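# Die dritte Staffel

Die Produktionsfirma hieß Quispe und saß im zweiten Stock über einer Reinigung. Nidia Cáceres war zum vierten Mal dort. Auf dem Tisch lag der Drehplan für die dritte Staffel, 33 Seiten, mit einer Heftklammer in der falschen Ecke.

»Du und Teófilo«, sagte der Redakteur. »Elf Tage Salville, dann mit dem Bus nach Puler. Ihr kocht selbst. Ihr habt 700 für die ganze Reise, zusammen.«

»In der letzten Staffel waren es mehr.«

»In der letzten Staffel wart ihr zu dritt.«

Sie unterschrieb. Teófilo Echeverri hatte schon unterschrieben, sein Name stand blau und schief unter ihrem Feld. Seit der zweiten Staffel hatten sie nicht mehr miteinander gesprochen. Im Fernsehen hatte man davon nichts gemerkt. Da hatten sie sich am letzten Abend umarmt, zweimal, weil beim ersten Mal der Ton ausgefallen war.

Am Flughafen stand er vor dem Schalter und aß eine Birne. Er trug den Rucksack, den der Sponsor geschickt hatte, mit dem Schriftzug Wakora nach vorn.

»Du hast abgenommen«, sagte er.

»Du nicht.«

Der Kameramann bat sie, die Begrüßung noch einmal zu machen, etwas herzlicher. Sie machten sie noch einmal.

In Salville regnete es. Die Pension hatte ein Zimmer frei und keine zwei, also schlief Teófilo beim Team. Am dritten Tag gaben sie 200 für ein Boot aus, das nicht fuhr. Der Mann am Steg behielt das Geld und schenkte ihnen dafür Brot. Nidia rechnete abends auf der Rückseite des Drehplans nach, Teófilo hielt die Taschenlampe.

»Warum hast du nie angerufen?«, fragte sie.

Er sah zur Kamera. Das rote Licht war aus.

»Ich dachte, du willst das nicht.«

»Das hättest du fragen können.« 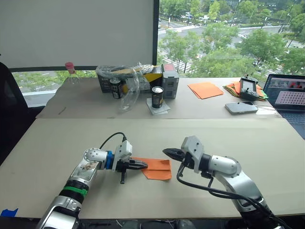 *Foto: Archiv der Redaktion*

Der Bus nach Puler ging um sechs Uhr früh. Die Strecke war 841 Kilometer lang, und nach der ersten Stunde schlief das ganze Team. Nidia saß am Fenster. Teófilo hatte die Kamera des Tonassistenten auf den Knien und wusste nicht, wie man sie einschaltet.

»Meine Mutter ist im April gestorben«, sagte er. »Da war die Staffel gerade gelaufen. Alle haben mir geschrieben, wie lustig ich war.«

Sie wartete, ob er weitersprach. Draußen kamen ein paar Häuser, eine Tankstelle, dann wieder Feld.

»Willst du das in der Sendung haben?«, fragte sie.

»Nein.«

»Gut.«

Sie gab ihm die Hälfte vom Brot. Es war hart geworden, und sie kauten lange daran. In Puler weckte der Fahrer die anderen. Der Redakteur rief an und wollte wissen, ob unterwegs etwas passiert sei, das man verwenden könne.

»Nichts«, sagte Nidia. »Wir haben geschlafen.«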